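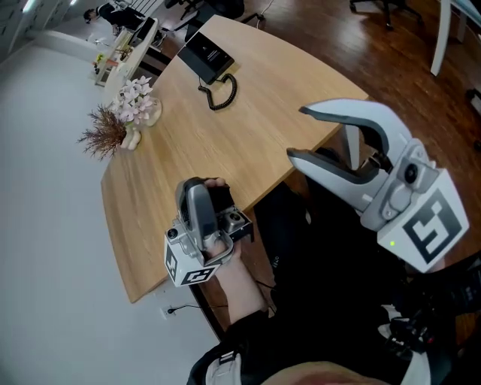

FOR IMMEDIATE RELEASE

Janex opens its Kanumdale office for a day of hands-on gripper demos

Visitors invited to try hand-held grippers at ordinary desks, ask questions, stay for coffee. Free entry. Registration open now.

KANUMDALE - Janex, the robot training company, will hold its first open day this October at its Kanumdale office. Doors at 10 a.m., last demo at 4 p.m. Open to the public, schools, local business, press. No technical background needed.

The day is built around Giáp, the company's program for teaching robot arms everyday desk and household work. People do the task first, by hand, with a gripper in each fist. The recordings go to the robots later. Visitors will see the first half of that and, if they want, do it themselves.

"People expect a big arm in a cage," said a Janex spokesperson. "What they get is a table and a pair of grippers. Then they try to pick up a phone with them and they're at it for twenty minutes. We had a hard time getting our own accountants to give them back."

What's on

Table demos. Run all day in the main office. Staff members seated at work tables, one gripper in each hand, doing the same short jobs they do on a normal shift. Picking up a telephone handset and putting it back. Moving a flower pot without tipping it. Straightening a cord (harder than it sounds). Visitors can stand right at the table and ask questions while the work goes on. Staff are used to talking and working at the same time.

Try it yourself. Two tables set aside for visitors. Short lesson, then a go at three tasks, easy to hard. Slots are 15 minutes and can be booked at the front desk on arrival. Ages 10 and up, under 16 with an adult. Closed shoes please.

Playback room. See what a recorded session looks like once it comes off the grippers. How the printed black and white markers are used to work out where each hand was. How a good take differs from a bad one. Seating is limited, talks start on the hour.

Robot corner. A bench arm running skills learned from earlier Giáp sessions. It drops things. That is part of the talk. Runs at 11 a.m., 1 p.m. and 3 p.m.

Careers table. Janex is hiring operators for the Kanumdale office, day and evening shifts. Bring a resume or just come and talk. Training is paid.

Why desks and flower pots

Most of the work that robots do well today happens in places set up for robots. Same part, same spot, same light. Offices and homes are not like that. A phone cord never lies the same way twice. Dried grass bends when you touch it. A round pot slides.

Giáp collects exactly this kind of handling. Janex runs its sessions in a working office on purpose, with people at their desks nearby and the usual clutter left where it is. Operators change the layout of the table between takes. They are asked to work at there own pace and to keep the mistakes in. A fumble followed by a good recovery is worth more to the training team than a perfect lift, the company says.

The program has logged 2000 hours of hand-held gripper work since it started. The current round adds 500 new tabletop tasks, from opening envelopes to watering plants, and will be finished in spring.

"We get asked why we don't just drive the robot by remote," the spokesperson said. "We do some of that too. But it's slow and the operator can't feel anything. With the grippers in your hands you know right away if the thing is slipping. You fix it without thinking. That's the part we want."

The grippers

Both hands carry a two-jaw gripper with a camera on the body and a marker cube mounted on it. Jaws are curved, padded on the inside, opened and closed by the operator. The curve lets them get around a handset or the belly of a small vase as well as flat things like a folder.

The gripper jaws were developed with Presura, which makes the inner pads. Presura engineers will be at the open day with pads from earlier rounds, including several that did not work out. Visitors can handle them all. The company will also show a softer pad now in testing for fruit and thin glass.

"The first pads were too grippy, you couldn't let go of paper," said a Presura engineer. "The second ones were fine on paper and hopeless on anything glossy. We are on version six. Bring us something awkward from home and we will have a go at it."

That offer stands. Visitors are welcome to bring one small household object each for the Presura table. Nothing sharp, nothing alive, nothing you would mind seeing dropped.

School groups

The morning session from 10 a.m. to noon is held partly for schools. Groups of up to 20 can book a guided round, including time at the try-it tables. Teachers get a worksheet in advance covering levers, grip and friction, suited to grades 5 to 8. There is no charge. Buses can use the loading bay behind the building for drop off but can not park there.

For press

Press hour from 9 a.m. to 10 a.m., before public doors. Tables will be running. Photography and filming allowed in the main office and the robot corner, no flash at the work tables please, it upsets the cameras. Playback room by arrangement only as some screens show material from client projects. Operators may be interviewed, ask the press desk first. Sound recordists note that the main office has hard floors and is fairly lively.

Time on the grippers can be reserved for reporters who want to try. Wear sleeves that push up.

Getting there

The Janex office is on the 2nd floor, entrance on the street side. Elevator and accessible restroom. Kanumdale station is a short walk, follow the signs from the north exit. Visitor parking is limited and goes early. Coats and bags can be left at the front desk, large bags can't be taken in to the demo area. Coffee, tea and sandwiches in the kitchen from 11 a.m. untill they run out.

Registration

Entry is free but please register so that badges can be printed. Walk-ins will be let in as space allows. School groups and press should register by the end of September. Everyone else, any time up to the day before. Registration form on the Janex website under Open Day. Groups of more than six, please use the group form, not six single ones.

About Janex

Janex records and prepares hands-on training data for companies building robot arms and humanoid robots. It employs operators, engineers and reviewers at its Kanumdale office. Giáp is its program for desk and household tasks.

About Presura

Presura makes soft contact parts for grippers, including pads, sleeves and fingertips. It has worked with Janex since the start of the Giáp program.

Media contact

Janex Press Desk, Kanumdale office
Weekdays 9 a.m. to 5 p.m.
Interview requests, high-res pictures and the press hour sign-up through the press page on the Janex website.

Note to editors: Giáp is written with the accent. Presura is one word, capital P only.

ENDS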